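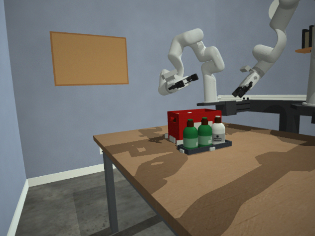 Tuesday, after the webinar

Two hours I won't get back. The Mendonça people ran their session on "turning readers into givers" this morning and I sat through it with the camera off, eating toast. I'd promised Marlene I would go in with an open mind. I went in with toast.

Their pitch is simple enough. You take your email list, you send it a survey, and at the end of the survey there is a page that thanks people and asks them for a fiver. The survey isn't really a survey. The presenter said as much, quite cheerfully, when someone in the chat asked what they did with the answers. "You can look at them if you like." I wrote that down word for word so I could read it to Marlene, who thinks I exaggerate.

The headline number was a list that raised enough in one week to pay for a year of the software. Whose list? How big? How many people left it the week after? I typed all three questions in and got a thumbs up from the host and no answer to any of them. I've noticed that the charities in these talks never have names. It's always "a mid-sized animal group" or "a client in the food space".

Our own figures, so that I have them somewhere other than the back of an envelope. The list at the start of November stood at 1,715. Of those, 284 opened the last appeal and clicked on something, and I don't know what they clicked on, because Jekar counts the unsubscribe link as a click. I raised this with Jekar support in the spring. They said it was on the roadmap. I have stopped believing in the roadmap.

So if a hundred of the 284 clicked in order to get away from us, the campaign was a flop, and if ten did, it was our best yet. Same report either way, with the same green arrow pointing up.

Lunch. Leftover soup. Rain.

2.40pm

Rang Marlene. She was kinder about the survey idea than I expected. Her view is that people do like being asked what they think, even when they half know it's leading somewhere, and that our supporters in Trarnville have been sent nothing but requests for money for three years, so a few questions would make a change. I said that was an argument for a real survey. She said fine, do a real one then. I hadn't planned on coming off the phone with more work.

She also pointed out that I was rude about the monthly giving push last year and it did all right. It did do all right. I still think most of those people would have given anyway, in December, in one lump, and we just moved the money about and paid card fees on it twelve times over. She says I can't prove that. I can't. Nor can she prove the other thing, and she isn't the one who has to write the report.

Things I would ask, if it's going to be a real survey:

How did you first hear about us. (We have never known. Everyone on the board says "the summer fair" and I think that's only because they all go to the summer fair.)

Do we write too often, too little or about right.

What did you think your last gift paid for.

That last one frightens me a bit. I would guess half of them think it went on the van. The van was paid off before I started.

Marlene wants a fourth question on whether they'd sign a petition about the bus cuts. I'm against it. The bus cuts are a disgrace and I'd sign it myself, but I know what happens. You get 2,000 names from people who care about the buses, you put them all on the list, and by spring you're writing to them about something else entirely and they're marking you as spam. They came for the buses. We'd be pretending they came for us. She said I could put a box on it for people to tick if they want to hear from us. Yes, and then the 2,000 becomes 200, and somebody on the board asks why we bothered. I'd take the 200, mind you. I would like that in writing before the meeting so nobody can say I only thought of it afterwards.

5pm or so

Long email from Alcides Bittencourt with the Dronetti quote attached. Dronetti do the posts for us, or would, if we signed. They promise "a lift in engagement within the first quarter". I wrote back asking what counts as engagement. He forwarded it on to them and, fair play, they answered inside the hour: likes, shares, comments, saves, and "dwell". Dwell is somebody stopping on your post. So if I fall asleep on the sofa with my thumb on the screen I am engaged.

There's nothing in the quote about money coming in. I looked twice. I did find a line about "brand warmth", which is charged monthly.

Alcides likes them. He met them at a thing, and he says they're young and they listen. I'm sure they do. My trouble is that we had a lift in engagement two winters ago without paying anyone, when the post about the flooded hall went everywhere, and it was lovely, hundreds of comments, people I was at school with. I went through the bank afterwards looking for the bump and couldn't find one. Alcides says it builds up over time. How much time? It's been two winters.

I told him I'd back a three-month trial if they agree at the start what would make us stop. He said that was a negative way of going into it. Perhaps. I've sat through four of these now with different firms and not one of them ended with anybody saying it hadn't worked. They just sort of went quiet and the direct debit carried on until I cancelled it.

Evening

Reread the above and I sound like my father on the subject of double glazing.

For the sake of fairness, the things I do believe in. Ringing people up to say thank you. I've no figures for that at all, so by my own rules I ought to be against it, but I did eleven calls last month and two of them told me things I'd never have learned from a form. One woman has been giving since the old office and had never once heard a voice from us. She wanted to know if we were all right. Not the charity, us.

And the letter on paper, with the reply slip. It costs a stamp and it takes for ever to stuff, and it brings in more than the emails. The Mendonça man called post "legacy" this morning. I nearly turned my camera on.

To do tomorrow. Draft the three questions, send to Marlene, leave the buses off and see if she notices. Ask Jekar again about the clicks. Ask Alcides if Dronetti will put the stopping point in the contract, and try to word it so it doesn't sound like me.

Also bread, we're out.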